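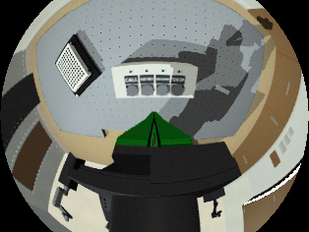

Page 2 of 5

Can I ask for a lower bill after the birth?

Tadeusz Wasilewska
Our daughter was born at Górecki Hospital in November and we are over the moon! The midwives were wonderful, all of them, and the night doctor stayed past her shift to finish with us. Now the bill is here and it says $766, on top of what insurance paid. I work part time and my wife is home with the baby. I heard they have a fund for families. Has anyone used it, and is it rude to ask after treatment like that?
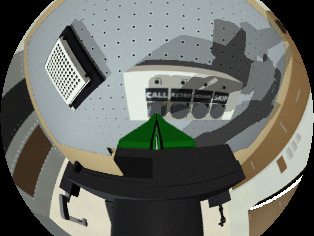
Patient Accounts and Family Support

Masitz_mom
Congratulations!! Not rude at all, please ask. We did it with our second and the woman on the phone could not have been nicer. Call and say you want the financial assistance form, then send it back with your last pay stubs and the bill. Ours went from $704 to nothing (I cried in the kitchen). Don't pay any part of it until you hear back, or at least ask first, I wasn't sure how refunds worked. And write the midwives a card, they pin them up in the hallway and they love it!
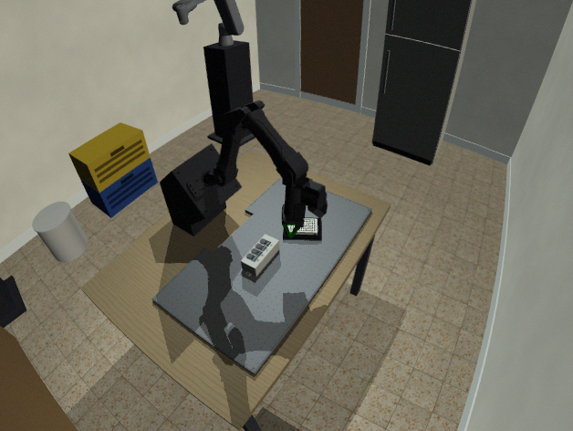
Robot arm above a light wooden table

planditz dad
we had ours at Flerkuseck so idk about Górecki but they let us do monthly payments, no interest. worth a try. congrats man

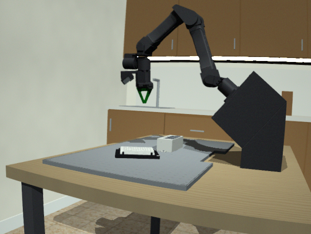 Can I send in the form if the bill is already past due?
Send it anyway, and call the billing office the same day so they can put a hold on the account while they look at it.

Tadeusz Wasilewska
Thank you both so much! Form is filled out and I'm dropping it off Monday, with a very big card.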